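08/09/2026

Home from choir and far too awake for bed, so I'm writing this with a cup of tea and my shoes still on. First rehearsal of the autumn at Trudham, and oh, I'd missed it! Six weeks without singing anything except to the radio, and my top notes had gone rusty as an old gate, but by the second half they were creeping back.

Teodora Nikolaidis has taken over the altos and I think she'll be very good for us. She made us hum the whole of the first carol before she'd let us near the words (yes, carols, in September, I know) and the sound in that hall was so soft and close that I got quite a lump in my throat. Darcy Maihi played for us and took everything at a gallop, bless him, until we were all gasping by bar 114 and had to go back and do it again properly.

I've been asked to sing one of the 2 verses on my own at the Masson concert. I said yes before I'd thought about it, and then thought about it all the way home on the bus. They're hoping for 200 people – I've never sung by myself to more than a christening.
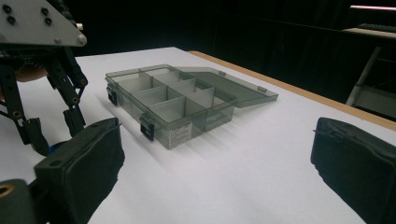

Anyway, I've put the music on the piano where I can't avoid it, and I shall go over the middle bit tomorrow morning before next door are up, or perhaps after, to be kind. The breath before the last line is the worry. Must ask Teodora on Tuesday whether I can sneak one in earlier.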